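Wovau Updates Fabric Care and Room Storage Guidance for Small Bedrooms

New edition covers bed linens, quilts, humidity and seasonal rotation; print and web versions available to tenants and property managers

ZASVILLE – Wovau, a publisher of household maintenance guidance for rental housing, has released the second edition of its Small Bedroom Linen and Storage Guide. The guide sets out washing, drying, folding and storage practice for bedding in rooms with limited floor area. It replaces the first edition, which remains valid for existing leases that refer to it by title until those leases are renewed.

The second edition runs to 165 pages, including tables and a glossary. It is written for two groups of readers: tenants who look after their own bedding, and property managers who supply bedding with furnished units. Sections that apply to only one group are marked in the margin.

Scope of the revision

The revision was prepared by the Wovau household textiles desk under Stelios Liapis, technical editor. Work began with a reader survey in which 662 households answered questions on how often they wash sheets, where they dry them and where they keep bedding that is out of season. Respondents lived in studio, one-bedroom and shared units. The survey was not a random sample, and the guide does not present the results as typical of all renters.

Of the households that responded, 159 said that they dry at least part of their bedding in the room where they sleep. The first edition advised against this practice without offering an alternative. The second edition gives a procedure for it, with limits on load size and a requirement for air movement during the full drying period.

"The earlier text assumed a separate laundry area or a balcony," said Liapis. "Many readers have neither. We have kept the preference for drying outside the bedroom, and we have added a method for readers who cannot do that. The method is slower than a tumble dryer and the guide says so."

Changes to washing guidance

The washing chapter has been reorganized by fabric construction. In the first edition it was organized by item, so that advice on cotton appeared in four separate places. Readers now find the fabric first and the item second.

Printed cotton sheets and quilt covers have their own section. The guide recommends turning printed items inside out before washing, closing all buttons and zippers, and washing them apart from towels. Detergent should be measured against the actual load – a half-full drum does not need a full dose. Where a care label gives a lower temperature than the guide, the label takes priority in every case.

Quilts with filling are treated separately from quilt covers. The guide asks readers to check that the quilt turns freely in the drum before starting a cycle. A quilt that fills the drum when dry will not rinse evenly once it has taken up water. For such items the guide refers readers to a large-capacity machine and gives questions to ask a laundry before handing the item over.

The section on stain treatment has been shortened. Several home remedies listed in the first edition were removed after they gave uneven results on printed fabric. The remaining treatments use water, standard liquid detergent or an oxygen-based product suitable for colors.

Changes to drying guidance

Indoor drying in a bedroom is now limited to one full bedding set at a time. The rack should stand clear of the wall and should not be placed against the bed or in front of a heater. A window or vent should remain open where weather permits. In closed rooms a fan or dehumidifier should run until the thickest seam feels dry to the hand.

Bedding must be fully dry before it is folded. The guide asks readers to check corners, hems and the inside of quilt covers, where moisture remains longest. Items that are to be stored for a season should be left unfolded for a further period at room temperature before they are put away.

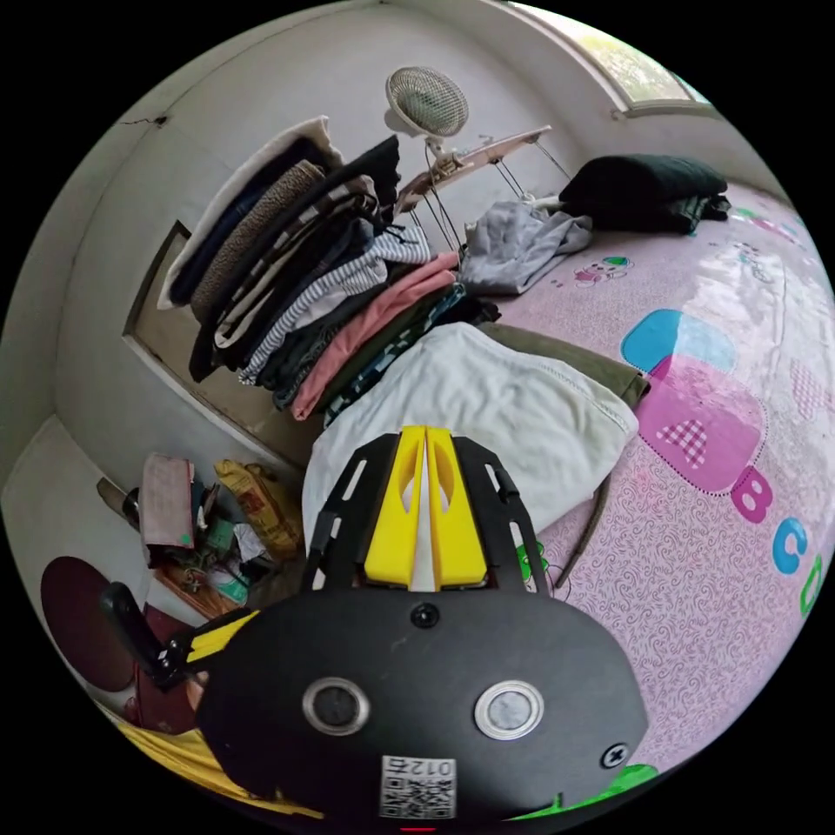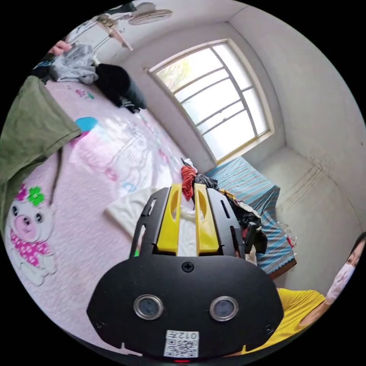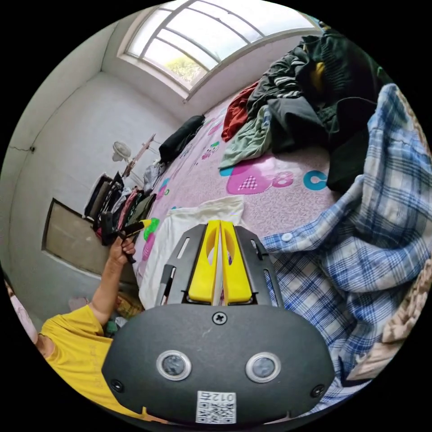 A small bedroom, with the bed made up in pink printed bedding.

Storage and seasonal rotation

The storage chapter contains the largest amount of new material. It is based on fittings trials carried out in furnished units at Vlachou, a residential block with compact bedrooms. The trials compared under-bed boxes, shelf storage, door-mounted pockets and fabric bags placed on top of closets.

Under-bed storage was the most convenient option for access but collected the most dust. The guide now recommends lidded boxes for this position and asks readers to leave a gap at the wall side of the bed so that air can circulate. Boxes should be pulled out and the floor cleaned whenever the bedding set is rotated.

Shelf storage gave the best condition after a season. Folded items should be stacked with the heaviest at the bottom and refolded along different lines at each rotation. Permanent creases in stored quilts were traced to repeated folding along the same line, often combined with weight placed on top.

Vacuum bags are accepted for synthetic filling only, and for one season at a time. The guide advises against them for down, wool and quilted cotton. Plastic bags that do not allow air to pass are not recommended for any item that has been dried indoors.

A rotation table is included for temperate climates. It places the change to winter bedding before the first regular use of heating, and sets a storage check in January. During this check, stored summer items are opened, inspected for odor or marks and refolded. The check takes 15 minutes for a typical single-room inventory when boxes have been labeled.

Labeling

The guide introduces a simple label format for stored bedding. Each label carries the item, the bed size, the fabric and the month in which the item was last washed. Labels are attached to the box or bag, never to the fabric itself. Blank labels are supplied on the last two pages of the print edition and may be copied freely.

Property managers who hold bedding for several units can add a unit reference. Wovau does not supply inventory software, and the format works on paper or in any spreadsheet.

Mattress and bed frame care

A short chapter on mattresses has been added at the request of property managers. It covers airing, rotation, protectors and the cleaning of slats. The chapter asks that beds be left uncovered for a period after the sleeper gets up, with the quilt folded back toward the foot of the bed. In rooms without cross-ventilation this is the single measure that most reduced dampness at the mattress surface in the Vlachou units.

The chapter does not cover mattress selection or firmness. It also does not cover the treatment of insect infestation, which should be referred to a licensed operator. A page of warning signs is provided so that tenants can report a problem early and in clear terms.

Use in furnished rentals

Plovska, a manager of furnished apartments, reviewed the draft and has adopted the second edition for its move-in packets. New tenants will receive the tenant sections as a separate booklet with the bedding inventory for their unit.

"Most of our bedding replacements come from storage faults, and very few come from wear," said Jaime Patrício, operations manager at Plovska. "Quilts go away slightly damp in spring and come out marked in the fall. A written drying check gives our tenants and our staff the same standard to work from."

Patrício said Plovska will record bedding replacements by cause during the first year of use and will share the totals with Wovau. The figures will be considered when the next revision is planned. No date has been set for a third edition.

Matters not covered

The guide does not apply to hospitals, care homes, hotels or other settings where textile hygiene is regulated. It is not a substitute for care labels or for the terms of a lease. Electric blankets and heated pads are outside its scope, and readers are directed to the instructions supplied with those products.

Bedding for infants is also excluded. Wovau advises readers to follow current pediatric guidance on sleep surfaces and coverings.

Availability

The second edition is available now in print and as a web document. The print edition is bound flat so that tables can be read while the book lies open on a work surface. Tenants in buildings that hold a Wovau site license may obtain the web version from their property manager at no charge.

Holders of the first edition can request a sheet listing all changed sections. The sheet gives old and new section numbers and notes where advice has been withdrawn. Managers who quote the guide in house rules should check these numbers before the next printing of their own documents.

A public reading copy is held at the Wovau office in Zasville and can be consulted during office hours and on Saturday mornings. Corrections and technical queries should be sent in writing to the household textiles desk, with the section number and the edition stated.

About Wovau

Wovau publishes maintenance guidance for rental housing, covering textiles, ventilation, floor care and small repairs. Its guides are written for tenants, property managers and maintenance staff.

Media contact

Household textiles desk, Wovau, Zasville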